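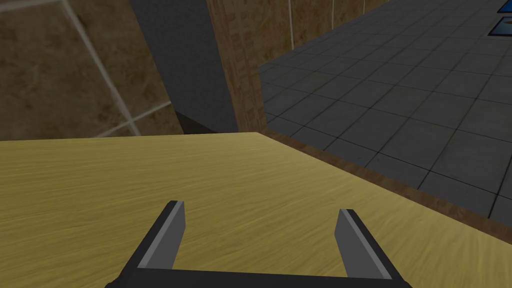 9 July 2020

Budget day tomorrow, so no sleep to speak of. Writing this fast before I lose the thread.

Sat with the sim most of the morning. Bare table, arm parked low, fingers open, me staring at it and doing sums in my head. Xinyi wanted the gripper question settled before we sign anything and she's right, I keep putting it off. Two-finger parallel or the adaptive one from Flurkuvow. The adaptive is lovely. The adaptive is also 3,071 and that's before the mounting plate.

Plate is 134. For a plate! Asked Rommel could he cut one in the shop, he said send a drawing. Haven't sent a drawing. DO THAT.

Called Lagman at ten, on hold forever, then got Gerardo Macapagal again, glad it was him. The plain parallel is 963 with the cable, spare finger pads extra. Seven weeks lead time. In April he told me four. Everything's slipping this year, can't really blame him. He'll hold the quote if I get him a PO number, which I can't get until Clifford signs, and Clifford won't sign until he sees the whole list in one place. So. The list.

What's on it so far:
arm (Luva, the smaller one, quote already in the folder)
gripper, undecided
plate, or Rommel
table
e-stop and a second e-stop because Ataberk insists
cables, always forget cables
shipping???

Table is the one nobody quoted. I had us down for using the old bench and then Ataberk came by, looked over my shoulder at the model and said what's the real one made of. No idea. In the sim it's yellow wood grain because that's the texture that was in the pack. He says the old bench rocks and he's not calibrating on something that rocks. Fair. He wants it bolted down. Facilities has to approve bolts, another form. Found the form, it's two pages, wants a floor plan. Our floor plan says Drelturthorpe on it, from the building we left. Ugh.

Lunch at the desk. Cold noodles.

Afternoon: went back and forth with Xinyi on whether the cheap gripper is enough. Her argument is that everything on the task list for the first year is boxes and blocks, flat sides, a parallel jaw does all of it. Mine is we'll want the bottles by spring and then we buy twice. She said then we buy twice, and by then it's next year's money. Hard to argue. I did argue, for a while. Then tried swapping the adaptive model into the sim just to see and it wouldn't load, some missing mesh, gave up after an hour I didn't have.

So parallel. Decided. Writing it here so I can't wriggle out of it at 2 am.

Still bugs me a bit. Whatever.

Clifford Penner stopped in on his way out, coat on, asked if the number had gone up. I said slightly. He asked what slightly meant and I said I'd have it tommorow. He wants a line for training too, he thinks the vendor should come in for a day and show people. I think Ataberk could do it in an afternoon for free but I wrote it down.

Things I need before the meeting:
shipping from Luva, email them tonight, they're hours ahead
drawing to Rommel
how tall the table should be. the sim height was a guess, I typed it in one evening and we've all been planning around it since
does the arm warranty start at delivery or at install. if delivery, we lose weeks of it waiting on bolts

Oh and the controller box. Where does it go. It isn't in the model at all, I never drew one. Under the table I suppose, but then the legs matter and the cable length matters. Ask Xinyi, she measured the corner.

Spreadsheet is open, three tabs now, one of them is called FINAL and it isnt. Emailing Luva first, then the drawing, then bed. Left my charger at work again.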